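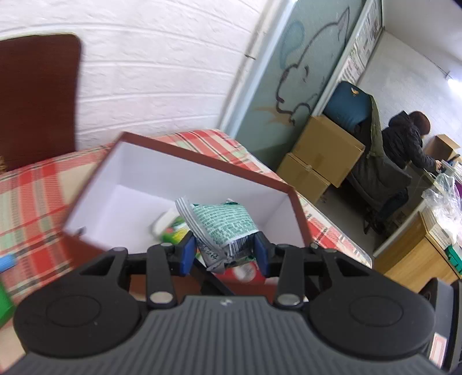
동네 간식 소식: 비스킷 한 봉지의 무게

06/05/2020

안녕하세요. 한국어로 소식지를 쓰는 일이 아직 조금 어렵지만, 이번에도 천천히 써 보았습니다. 이번 소식은 과자 봉지의 무게에 대한 것입니다.

저는 고마리노 거리라고 잘못 부르다가 이웃에게 고침을 받은 마리노(Marino) 거리에 살고 있습니다. 이 거리의 작은 가게 이르카(Irka)에서는 스톨타리(Stoltari) 비스킷을 팝니다. 지난 12월까지 한 봉지는 86그램이었습니다. 그 다음에는 83그램이 되었고, 지금은 80그램입니다. 값은 그대로이고 봉지의 크기도 그대로입니다. 그래서 저는 오랫동안 알지 못했습니다. 어느 날 찬장에서 오래된 봉지를 발견하고 새 봉지와 나란히 놓았을 때 비로소 숫자가 다르다는 것을 보았습니다.

이런 일을 영어로는 '슈링크플레이션'이라고 부릅니다. 값을 올리면 손님이 곧 알지만, 양을 조금 줄이면 잘 모르기 때문에 회사가 이 방법을 선택한다고 합니다. 저는 회사의 사정도 조금 이해합니다. 밀가루와 버터의 값이 올랐고, 운송비도 올랐을 것입니다. 그러나 봉지 앞면에 작은 글씨로라도 "양이 바뀌었습니다"라고 써 주었다면 제 마음이 더 편했을 것입니다.
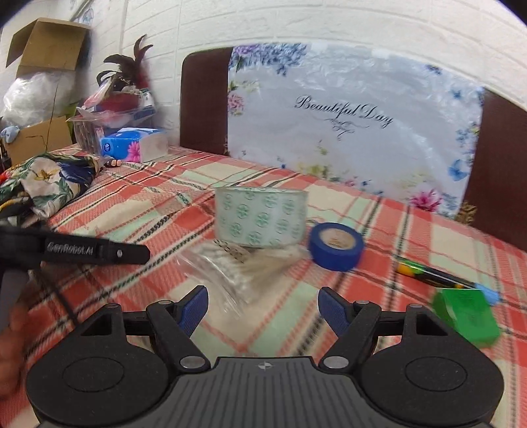
가게 주인에게도 물어보았습니다. 주인은 도매 회사 고멘트(Goment)에서 물건을 받는데, 무게가 바뀔 때 따로 안내를 받은 적이 없다고 대답했습니다. 주문서에는 상품 이름과 상자 수만 적혀 있다고 합니다. 다음 주문부터는 무게도 적어 달라고 부탁해 보겠다고 했습니다.

그 후로 저는 장을 볼 때 100그램당 가격을 먼저 봅니다. 가격표에 그것이 없으면 전화기의 계산기를 씁니다. 처음에는 시간이 걸렸지만 이제는 익숙해졌습니다. 큰 봉지가 항상 더 싼 것은 아니라는 사실도 배웠습니다. 지난주에는 작은 봉지 두 개를 사는 것이 큰 봉지 하나보다 유리했습니다.

집에 오래된 과자 봉지나 영수증이 있는 분은 무게와 가격을 적어서 보내 주시면 감사하겠습니다. 비스킷뿐만 아니라 차, 국수, 초콜릿도 좋습니다. 상품 이름과 산 달을 함께 써 주십시오. 저에게 7통 이상의 편지가 오면 다음 소식지에 표를 만들어 싣겠습니다. 편지는 이르카 계산대 옆의 우편함에 넣으시면 됩니다.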